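Looking after the walnut table

8 July 2020

I had a message asking how the table in the front room is holding up, so I thought I would write it down properly. We bought it in December from a second-hand shop in Praltby. It is a dark walnut brown with a very strong grain running along it, and it shows every crumb and every fingerprint.

For the first few months I used a spray polish called Trutent on it. It smelled nice and left a film you could write your name in, so I stopped. Since then I have done very little to it. I wipe it after meals with a damp cloth, wrung out hard, and I go along the grain. Crumbs get swept into my hand first, otherwise they just travel round with the cloth.

The cloth does matter a bit. The yellow ones from the supermarket left fluff behind. I now use plain dark grey ones from Dorkell, which come in a pack of six, and I fold them into a pad so that I can turn to a clean side when one gets dirty. They go in the wash at 60 with the tea towels.
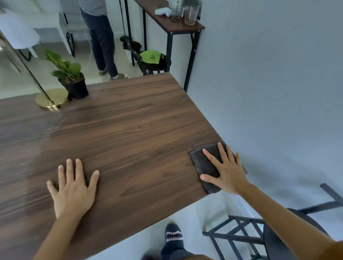

Wiping down with the folded grey cloth. The plant and the brass lamp stay at the back.

Anything that lives on the table gets lifted once a week and wiped underneath. The plant is the one to watch. I water it at the sink and let it drain there before it goes back, after finding a pale ring in the spring. The ring took seven days of on and off rubbing with a little oil before I stopped noticing it — it is still there if you know where to look.

Twice a year I put a thin coat of Radulović oil on the whole top, leave it for 12 hours and buff it with an old T-shirt. The July coat is due this weekend if the weather holds and I can have the windows open. We will be eating in the kitchen on Saturday, then.

I still have not found anything good for the scratch on the near corner. If you have used one of those wax sticks on dark wood, leave a comment and tell me which shade you bought.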